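Sixteen Years of Getting Off at the Wrong Stop

I'd been trading messages with the person behind the Lilura walking newsletter since spring, and in November we finally got on the phone. I had a mug of tea and a list of questions, and I think I asked two of them. The plan was to talk about slow travel, and we mostly did! 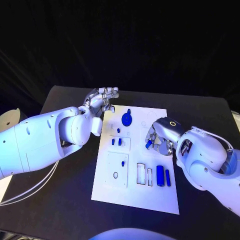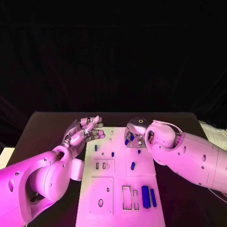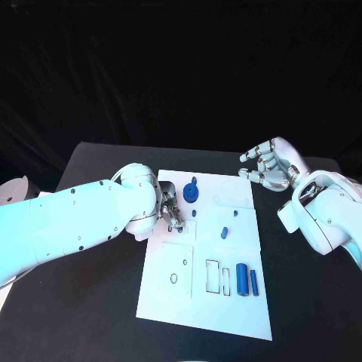
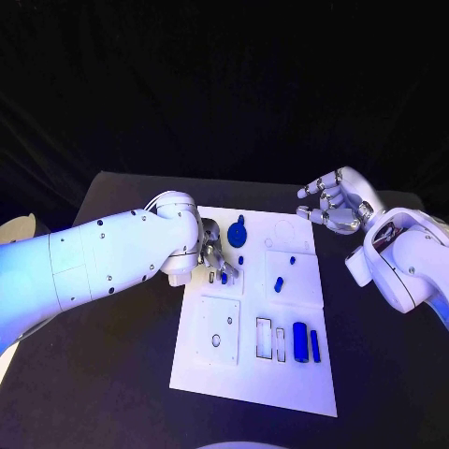

Another reader of the newsletter, Daher, had written to me beforehand to say that slow travel is a hobby for people with no boss and no kids, and that I should please bring this up. So I did, right away, before I lost my nerve.

There was a long laugh on the other end. "Oh, that's fair. I get that letter a lot. But I have a boss! I go for three days at a time, and I've been doing it for 16 years. You take the local train, you get off where the map looks boring, and you walk back to somewhere you know."

The boring part of the map is a big deal to my guest. The favorite so far is a stretch between Viltudholm and Stistholm, two towns I had to look up (and then look up again, having spelled both wrong). The path follows an old canal, then a road, then the back fence of a gravel pit for what sounds like forever.

"There's a bakery halfway that closes at noon. I've walked that route five times and gotten there before noon once. It was a cheese roll. I still think about it."

I asked about money, which I'm nosy about. The last trip came to 148 dollars for everything, two nights in a guesthouse included, and most of the rest went to train tickets and soup. The newsletter itself goes out to 1,161 people and costs nothing to read. There was an offer from a boot company once. "They wanted me to say I loved the boots. I'd worn them for a day and a half and my heels were a mess – so no."

We got a little sidetracked on packing. I'm a two-suitcase person and I said so. My guest carries nearly 8 pounds, including a paper notebook and a spare pair of socks in a bread bag, and was very polite about my suitcases.

What about rain? "You get wet. Then you find a church porch or a bus shelter and eat whatever you've got left. Some of my best letters got started in bus shelters."

Next up is the same canal in the other direction, starting from Stistholm on the earliest train, which leaves at 5:40 in the morning. I asked if that was about the bakery.

"It's entirely about the bakery."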